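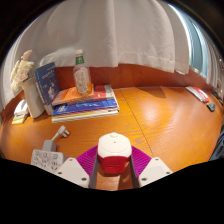 Purple-magenta fingers closed on a small red and white object, with the power strip off to the left.

Equipment Corner: What we're buying for the hand-held grippers

The spring equipment request went in last month, and for the first time it has a section of its own for the hand-held grippers. We're very happy about this! Up to now they have been paid for out of whatever was left in the general parts line, and that worked fine when there were only a couple of them in the Halliday building and they mostly stayed in a drawer. They don't stay in a drawer anymore. They go out to desks and kitchens and shelves, people argue over who gets them in the afternoon, and the sign-out sheet is on its third page.

So this month's corner is a walk through the request, what got in, what got pushed to fall, and what we'd like to hear from you before the order is final.

First, the big number. The gripper section comes to $2,646. That covers finger sets, mounting plates, fasteners, two hard cases, memory cards and one spare camera. It doesn't cover the arm work on the Trummont bench, which has its own budget and its own long list, and it doesn't cover anyone's hours. A few of you asked how that compares with last year. We can't give you a good answer, as last year's spending was spread over so many small receipts that nobody has wanted to add them up. Having one figure in one place is already an improvement.

Finger sets

The largest piece is finger sets. We plan to order 96 single ribbed fingers from Griten, in matched pairs, all in the same purple-magenta material. There was a lively discussion about color. Some people wanted a plain gray so that the fingers would blend in better, and others pointed out that everything we have recorded so far has the bright ones in it. The bright ones won. Mixing two colors in the middle of a project would mean labeling every session by finger color, and the bright ones are very easy to find when they roll under a cabinet.

Griten will sell them loose or already attached to the plates. Attached costs more. We asked for most of them loose, because swapping a finger on an existing plate takes a few minutes with the right driver, and only a small batch attached, for days when a session is about to start and there isn't time to go to the bench. If you've never changed a pair, come by the bench at 10 a.m. any morning the door is open and someone will be glad to show you. It's a satisfying little job.

Please don't save worn fingers "just in case." There is a coffee can full of them by the sink and we would love to have the can back. When a pair comes off, write the date and the gripper number on the bag and drop it in the box marked for returns. Griten has agreed to look at the wear on the first bagful, and what they tell us will set the size of the fall order.

Plates and fasteners

The off-white mounting plates have held up better than expected, so we're ordering only a few. The fasteners are another story. They are cheap and tiny and they vanish. We've added several assorted boxes, and a magnetic tray for each bench, and we're hoping that settles it. If you find yourself short of one, take it from the assorted box and not from another gripper!

Desk sessions

Most of the recording this season is desk work: picking things up, putting them down, moving them from one spot to another on a desk that has ordinary stuff on it. Books, flowers, a bottle, whatever lives there. It's our favorite kind of session to plan for, partly as the props cost next to nothing. The request has a small props line and we expect to spend very little of it.

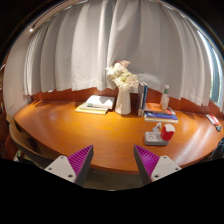 At the front edge of the desk, with the books, flowers and bottle along the back.

Where desk sessions do cost money is in the time between them. The target for this season is around 2,000 recordings, and at that pace the slow part is copying files. At the moment a session stops when the card fills up and somebody goes looking for an empty one. The request has enough memory cards for every gripper to go out with a full one and come back to a fresh one, plus a card reader on each bench so that copying can run over lunch. Of everything on the list, this is the item we expect to notice first.

The hard cases are for the walk between buildings. We looked at three kinds. The nicest had cut foam in exactly the right shape and cost far too much, the cheapest had a latch that popped open when we set it down a little hard, and the one in the middle is from Brotomine and is perfectly good. It comes with plain foam that we'll cut ourselves. If you have a sharp long-bladed knife and a steady hand, we'd be grateful for the loan of either.

What got pushed to fall

Two things were taken out to keep the request at a sensible size.

The first is the second spare camera. We've only had to send one out for repair so far, and it seemed better to buy one spare now and see if it ever leaves the shelf. If two go down in the same week we will be sorry, and we'll say so in this column.

The second is the charging cabinet. Everyone wants the charging cabinet. The quote came back with a delivery fee that made us laugh out loud, and we'd also need an outlet moved in the Halliday storeroom before it could go in. The outlet is now on the building list. Once that's done we'll ask for new quotes, and we'd like to have one from a local supplier this time. For now, please keep charging at your own desk and bring the grippers back with the battery topped up.

The cushion

We've also set aside $500 outside the gripper section as a cushion. It can be spent on anything that breaks or runs out before November without going back for a signature. Last year a single cracked plate held up a week of sessions while the form went around, and the part itself cost less than lunch. The cushion has one rule, and it's a gentle one: write down what you bought and which gripper it was for, on the clipboard by the door. A sentence is plenty.

If you're putting together a request like this one for your own group, here are some things we'd pass along from doing ours.

Ask for the price of the small parts early. The quote for the fingers came back in two days, and the one for the fasteners took most of a month.

Get the supplier to write down what counts as a matched pair. Ours and theirs were different, and we found out on the phone, before paying, by luck.

Keep consumables and lasting equipment on separate lines. Fingers wear, cases don't, and whoever reads the request will ask about it.

Leave a bench day in the schedule for when the boxes arrive. Everything needs to be counted, labeled and put somewhere, and it's much more pleasant with a few people and some music on.

What we need from you

Before the order is final we'd like to know three things. Are the fingers you're using now wearing evenly on both sides, or is one side going first? Do you want your group's cards labeled by gripper or by bench? And is there an object you keep meaning to pick up in a desk session and can't get a good hold on – a flat one, a slippery one, an odd-shaped one? We have a little room in the props line and would be delighted to buy something difficult.

Notes can go in the tray on the parts bench or in the equipment inbox. The order goes to Griten as soon as the finger question is answered, with Brotomine's to follow once we've measured the foam one more time. Bench day will be posted on the door when we have a delivery date, and there will be donuts.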